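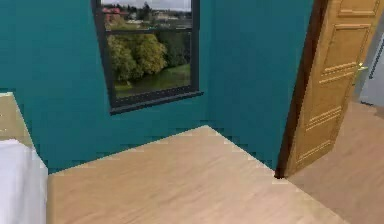 **Selective mutism in adults** is an anxiety condition in which a person who can speak in some settings is consistently unable to speak in others. It usually begins in early childhood, often before school age, and in some people it continues into adult life or goes unrecognized until then.

## Signs

Adults with the condition may talk freely with close family but fall silent with coworkers, clerks, or doctors. Some can answer a direct question but cannot start a conversation. Others whisper, nod, or write. Telephone calls are a common difficulty. The silence is not a choice, and pressure to speak tends to make it worse.

## Relation to autism

Selective mutism and autism can occur in the same person. Autistic adults also describe losing speech for short periods when tired or overloaded, even with people they know well. Writers on the subject disagree over whether this should carry the same name. Siu-fong Wei prefers "speech loss" for these episodes and keeps "mutism" for silence tied to particular people or places.

## Support

Treatment usually relies on small, planned steps. A person might first read aloud alone, then with a trusted listener in the room, then with a stranger nearby. Text messages, cards, and speech apps are used alongside this work or in place of it.

The Ollthorpe Quiet Group, founded by Lesego Zulu and Darius Butkienė, holds meetings by text chat. It had 51 members in December, and its sessions last two hours. Members may join without typing anything.

## See also

- Social anxiety disorder
- Augmentative and alternative communication
- Sensory overload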